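Getting a Whiteboard Clean Again (and Keeping It That Way)

By Mitali Rathnayake
2020-09-30
Print this page | E-mail to a friend
14 comments | 30 shares

I have wanted to write about whiteboards for ages, and I kept putting it off because it seemed like such a small thing to fill a page with. Then my sister Fathima moved her sewing lessons into her garage and inherited a great big board with the place, and I got three phone calls in one week about gray smears. So settle in, because I have opinions on this, and I've spent more of my life than I'd like to admit standing in front of one of these with a rag in my hand.

We have two at home. One is in the kitchen by the pantry door, where we keep the grocery list and whatever is supposed to be thawing for supper. The other is the big one in the workshop, and that is the one that gets the rough treatment. Measurements, cut lists, phone numbers, little drawings of drawer fronts, somebody's idea for a birdhouse from back in February that stayed up so long it practically became part of the board. If you only have a small one on the refrigerator you can skip to the part about the kitchen board further down, but most of this holds for any size.

Start with a dry eraser, and go slowly

The first thing most of us do with a messy board is reach for a spray bottle. Please try the dry eraser first! When there is a lot of ink up there and you wet it all at once, you end up with a kind of thin gray soup that you push from one side to the other, and it runs down into the tray and drips on the floor and, if you are me, onto your good slippers. Take off as much as you can dry, and save the wet cleaning for what is left behind.

I like to begin at the top and work down in strips, overlapping each one a little. Press with the flat of the eraser and keep it flat. People tip it up on one corner to scrub at a stubborn line, and all that does is wear a groove in the felt, and then you have an eraser that leaves a stripe everywhere you go. If a mark won't come off in two or three passes, leave it alone and come back to it later with something damp.

It does help to steady yourself or the board with your other hand, especially down low where you're leaning. Ours is a bit lively on its fixings and used to bump against the wall like somebody knocking. Lakmal Wanigasekara, who lives across the road and has fixed more things in this house than we have, put a little felt pad behind each lower corner and that was the end of the knocking.

Don't forget the strip along the bottom

I will go so far as to say that the bottom few inches of a whiteboard are where you can tell whether a person really cleans it. Everybody wipes the middle. The band right above the rail gets missed, partly because you have to bend and partly because the eraser bumps into the edge and you give up. Run the eraser sideways along there, nice and slow, with the long side of it lying against the rail, and then do it again going back the other way. 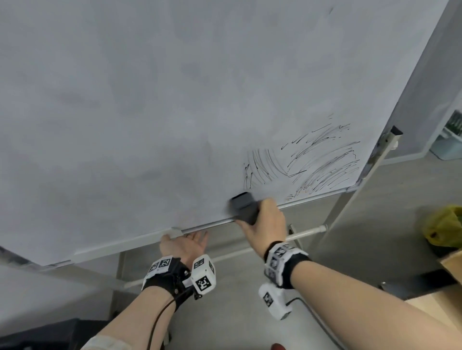
Working the eraser along the bottom rail, with plenty of black scribble still to go and old gray streaks left from earlier wiping.

Those cloudy gray streaks are what people call ghosting, and they're the reason for most of the letters I get on this subject. A dry eraser moves a lot of the ink, but a fine film of it stays on the surface, and every time you wipe you spread that film a little further, until the whole board has gone the color of dishwater. A clean eraser will slow it down. It won't stop it altogether, so every so often you need a proper wash.

The proper wash

You don't need anything fancy. What I use is a bowl of warm water with the smallest drop of dish soap, two soft cloths (old T-shirts are perfect, the more worn out the better), and a third cloth that stays dry. Wring the first cloth out until it's only just damp and go over the whole board top to bottom. Rinse it often, oftener than you think, and change the water when you can no longer see the bottom of the bowl. Then go over it again with the second cloth and plain water to get the soap off. Soap that dries on the board will make the next markers bead up and skip, and you will blame the markers and go out and buy new ones. I did that for years.

Finish with the dry cloth and then, and this is the hard part, walk away. Go and make a cup of tea. Writing on a board that's still a touch damp sets the ink in an ugly way, and you'll be back where you started.

For marks that won't budge after that, put a little rubbing alcohol on a corner of the cloth and dab at them. Open a window, keep it well away from the stove or anything with a flame, and don't soak the board. Wipe with plain water afterward. Try it in a corner first if you aren't sure what your board is made of, as some of the cheaper painted ones don't care for it.

The old trick with a fresh marker

You may know this one already, but it still pleases me every time. If there's a line that has been up there for months and gone hard, trace over it with a fresh dry-erase marker, any dark color, and wipe it off right away while the new ink is wet. The new ink loosens the old and they come away together. It works on permanent marker too, more often than not, which saved my friend Tirta Sinaga a good deal of grief when her grandson labeled all the planets on her kitchen calendar board with a laundry pen. You may have to do it twice. Cover the whole line each time, even the thin bits at the ends, or you'll be left with a row of little ticks and commas.

Look after the eraser too

A dirty eraser will never clean a board, and yet I'd bet most of them have never been cleaned since the day they were bought. Take it outdoors and knock it against a step or a fence post, felt side down, and stand upwind. (I have stood downwind. I had a gray fringe for the afternoon.) A quick going-over with the brush end of the vacuum does nicely as well. If the felt is one of the kinds you can wash, swish it in soapy water, squeeze it, and let it dry overnight on its side before you use it again. Once the felt has gone shiny and stiff, it's done, and you can retire it to the garage for knocking sawdust off the bench.

I keep mine in the tray with the felt facing down so it doesn't collect dust from the sander. And run a damp cloth through the tray itself once in a while. All that fine black powder sits in there waiting for the first clean sleeve that goes by, so roll yours up before you start.

For the kitchen board

Kitchen boards have a trouble all their own, and it's grease. If yours hangs anywhere near the stove, there's a thin coat of cooking on it whether you can see it or not, and the marker sits on top of that and smears. Give it the soap-and-water wash every week or two and don't bother with alcohol unless you have to. I do mine when I wipe down the cupboard fronts, with the same bowl, before the water gets too sad. Move the board to the far side of the room if you have the wall for it. We moved ours by the pantry and it made all the difference in the world.

A few odds and ends

Store markers lying flat. Standing tip up, they dry out and get scratchy, and a scratchy one leaves faint lines that the eraser skates right over.

Paper towels are fine in a pinch, though I find they leave lint, and I don't like the rough ones on a glossy surface. Never use a scouring pad or the green side of the sponge. Once that shine is scratched, ink settles into the scratches for good.

Whatever you want to keep, copy down before you wipe. I have erased a full cut list for a bookcase and had to measure all 30 pieces over again, and I didn't hear the end of it until the bookcase was painted.

If you've got a method of your own for a really gray old board, do send it in. Mateja Stan wrote to me about using baking soda paste and I haven't been brave enough to try it on the big one yet, but there's a scuffed little board in the laundry room that has nothing to lose.

Print this page | E-mail to a friend | Leave a comment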